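[urnlow-lista] Re: A louça, outra vez
De: Piyumi Ekanayake
Para: urnlow-lista
Data: 18 out 2024

Vilgot Hellström escreveu:

> Caros,
>
> Volto da feira da Distton com a convicção de que esta lista perdeu a discussão.
> Vi um braço pegar num copo e pousá-lo dentro de um cesto, e a seguir vi-o fazer
> o mesmo com uma tigela. O senhor do stand garantiu-me que tirar a mesa é
> "um problema essencialmente resolvido" e que agora só falta baixar o preço.
>
> A Piyumi anda desde setembro a escrever aqui que isto ainda demora. Gostava de
> saber em que se baseia, além do mau feitio. Se a máquina agarra num copo, agarra
> em todos. O resto é repetição, e para repetir é que as máquinas servem.
>
> Quanto à oficina, a mesma coisa. Quem arruma uma cozinha arruma um carrinho de
> ferramentas.
>
> V.

Vilgot,

O mau feitio é anterior a setembro, mas agradeço a datação.

Começo pelo que te concedo. Agarrar um objecto rígido, de tamanho razoável, pousado numa mesa bem iluminada, é coisa que hoje se faz com regularidade. Quem, como eu, passou anos a ver pinças fecharem-se com grande dignidade sobre o ar ao lado do objecto sabe que isto é um avanço enorme. Não vou ser eu a estragar a festa ao senhor do stand, que tem uma família e provavelmente uma quota de vendas.

O que não te concedo é o "resto". O resto é a tarefa. Tirar a mesa implica saber o que é louça e o que é comida, o que vai para o lixo e o que a minha tia vai querer guardar numa caixinha para amanhã.

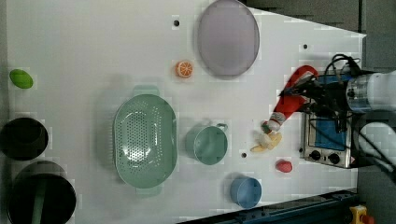 Então uma máquina já consegue arrumar uma cozinha sozinha?

Consegue arrumar partes de uma cozinha que foi preparada para ela, devagar, e com alguém por perto para quando corre mal. Numa casa qualquer, com a gaveta que encrava e o tacho que está sempre em cima de outro tacho, ainda precisa de tanta ajuda que fica mais rápido lavar a louça.

Ponho-te números, já que gostas deles. A Dilruba Bepari guardou os registos do nosso piloto no refeitório da Pathirana: 3467 tentativas de recolher uma peça de um tabuleiro. O pior caso demorou 13 minutos e era uma colher. Estava encostada à borda do tabuleiro, e a pinça empurrava-a, recuava, tornava a empurrar. A senhora da copa ficou de braços cruzados a assistir até ao fim, por solidariedade ou por crueldade, nunca percebi qual.

A Dilruba diz que o meu exemplo é injusto e tem razão, foi uma colher má num dia mau. Mas as casas estão cheias de colheres más.

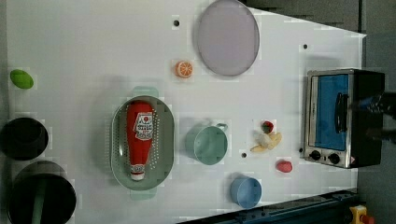
O meu problema de sempre é a definição de "feito". Passei mais horas a discutir com a Moushumi Wijesinghe o que conta como tarefa cumprida do que a afinar fosse o que fosse. Se a instrução era "põe o ketchup no escorredor", uma garrafa deitada lá dentro ao comprido, de tampa branca e tudo, merece nota máxima. Se a instrução era "arruma a cozinha", a mesma garrafa no mesmo escorredor é o tipo de coisa que faz uma pessoa telefonar à mãe. O estado final é igual nos dois casos, e nenhuma câmara te diz qual deles tens à frente. A Moushumi defende que se deve avaliar sempre contra a instrução literal. Eu defendo que ninguém compra uma máquina para ter instruções literais cumpridas, para isso já tenho um sobrinho.

É aqui que as demonstrações fazem batota sem mentir. Escolhem a tarefa depois de saberem o que a máquina faz bem. "Pôr o copo no cesto" é uma frase excelente, tem verbo e destino. Agora experimenta "deixa isto apresentável, que vem gente às oito". Qualquer adolescente contrariado percebe a frase, mesmo que finja que não.

Depois há a questão dos tempos. Nos vídeos do projecto Cesus (mandei a ligação em setembro, ninguém comentou, tomei nota) há um canto do ecrã onde se lê a aceleração. Aquele jantar que parece levantado num instante levou 60 minutos. Quatro pessoas comeram mais depressa do que aquilo. Não me incomoda que seja lento, incomoda-me que a letra seja tão pequena.

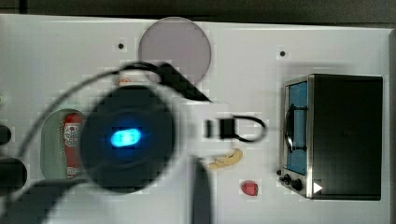 E a lentidão até é a parte fácil de perdoar. Se eu pudesse sair de casa e voltar com tudo no sítio, a máquina podia levar a tarde inteira. O que não se perdoa é a vigilância. Enquanto eu tiver de ficar na cozinha a olhar para o braço, com a mão perto do botão, a tarefa não saiu das minhas mãos, mudou só de nome. Antes lavava a louça, agora supervisiono. Há quem chame progresso a isto, sobretudo quem emite a factura.

Sobre a oficina, Vilgot, tenho de te contrariar no sentido oposto ao que esperas: a oficina está mais adiantada do que a cozinha, e está adiantada por razões que não ajudam a cozinha em nada. Na Distton as peças chegam no mesmo tabuleiro, viradas para o mesmo lado, à mesma hora. Se uma chega ao contrário, há um responsável, e esse responsável tem uma reunião. Em minha casa o único processo com algum controlo é o do café.

A Mitali Mondal, que trabalhou nos dois lados, pôs a coisa em termos que roubo sem vergonha: na fábrica mudam o mundo até a máquina caber nele, em casa a máquina que se amanhe. O carrinho de ferramentas de que falas só é fácil se tiver uma espuma recortada com a forma de cada chave. O meu tem uma gaveta com chaves, fita isoladora, metade de um alicate e um rebuçado.
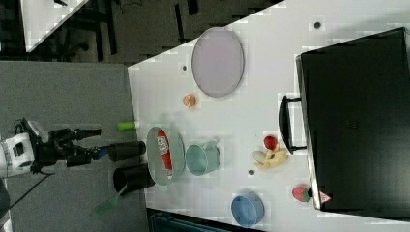
Portanto, mantenho o que escrevi, com duas correcções. A primeira é que em setembro disse que não via melhorias a lidar com coisas tombadas, e entretanto vi. Uma caneca de lado já não é o drama que era, desde que a pega não esteja virada para onde não deve. A segunda é que chamei "circo" à feira da Distton, e a Mitali lembrou-me que no circo se ensaia mais.

O que continua por fazer, que eu tenha visto: pilhas instáveis, panos, tudo o que escorre, sacos do lixo (alguém me mostre um saco do lixo atado, por favor) e a humilde tampa que não é daquele recipiente. E recuperar de um erro próprio. Deixar cair um garfo é humano. Continuar a arrumar como se o garfo não estivesse no chão também é, admito, mas a um electrodoméstico exijo mais.

Se o senhor do stand quiser, a minha cozinha está disponível para ensaios em qualquer dia útil. Não arrumo antes de ele chegar. Almoço incluído, garfos por conta dele.

A Dilruba pede para avisar que a folha com os registos da Pathirana está na pasta do costume e que quem a abrir não deve ordenar por colunas, que da última vez foi o que se viu.

Piyumi

P.S. Vilgot, ainda tens o meu alicate. A outra metade.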